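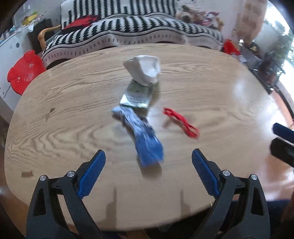 Plenard cleans and resets shared spaces: family lounges, hotel apartments, waiting areas, playrooms. We have done this since Marthinus Khumalo and Canan Öztürkmen took on their first building with two vacuum cleaners and a borrowed van. Most of what our crews do is small and repeated many times a day. A table like this one, with a blue wrapper, a green and silver packet and a strip of crumpled red on it, takes a person a few seconds to clear. Over a shift, those few seconds come up hundreds of times, usually with a bent back. That is the part of the job we have been handing over to grippers, a little at a time.

What we do

We look after 40 sites, with crews based at each of the larger ones and a traveling crew for the rest. The work covers daily tidying, floors, linens, trash and recycling, and the weekly deep clean. Our clients are mostly property managers and residential hotels. Contracts run for a year and can be changed once a quarter.

How automation came in

Our first machines were floor scrubbers, and they were an easy decision. They did one thing, and the people who had been pushing mops were glad to see them. Picking up loose items was harder. Wrappers are thin and shiny, they crease, and they slide when pushed from the side. For a long time we assumed that work would stay with people.

Two years ago we started a pickup program with Clestonus, which builds the arms and the software. Our part is showing how the work is done. Crew members who know the job go through it with two grippers, the way they would do it by hand, and the recordings are used to train the system. In November we finished the first set, 3,029 pickups, nearly all of them from tables, sofas and low shelves. Veronika Hegedűs runs the program and reviews the recordings with the people who made them.

The arms now work at three of our sites, in the evening, after the rooms close. They are slower than a person. They also leave things behind, mostly paper that is lying flat, and someone goes around after them.

What it changes for our people

We told the crews at the start that no one would lose hours to the pickup program, and we put that in the work agreement. What has changed is how the hours are spent. At the sites with arms, the evening shift used to be six people bending and carrying. Four of them now do linens, kitchens and restocking, and two look after the machines and do the final check.

Looking after the machines is a paid grade of its own. Amerley Dramani was the first to move into it, after nine years on the evening crew, and she now trains the others. The course is roughly 40 hours, all of it on the clock. It covers charging, cleaning the finger pads, clearing a jam, and stopping an arm safely. Nobody is required to take it.

Some things have not gone well. The first schedule had one person alone with the arms until midnight, and the crew told us it was a bad shift. We changed it to two. Several people also felt that recording their work meant being watched. The recordings are now kept apart from performance reviews, supervisors cannot open them, and anyone who records can ask to have a session deleted.

Sore backs and knees are still the most common complaint in our health check. They come up less often at the three sites with arms, but we have not had them long enough to say much more than that.

Who we are

Marthinus Khumalo - operations and client contracts
Canan Öztürkmen - hiring, pay and the work agreement
Veronika Hegedűs - pickup program
Amerley Dramani - machine crew and training
Hưng Âu - equipment, repairs and vans

Our office and repair shop are in the Szabó building, second floor, entrance from the parking lot. The office is open from 7 a.m. to 4 p.m. Job applicants can come by without an appointment. Please bring a phone number where we can reach you in the afternoon.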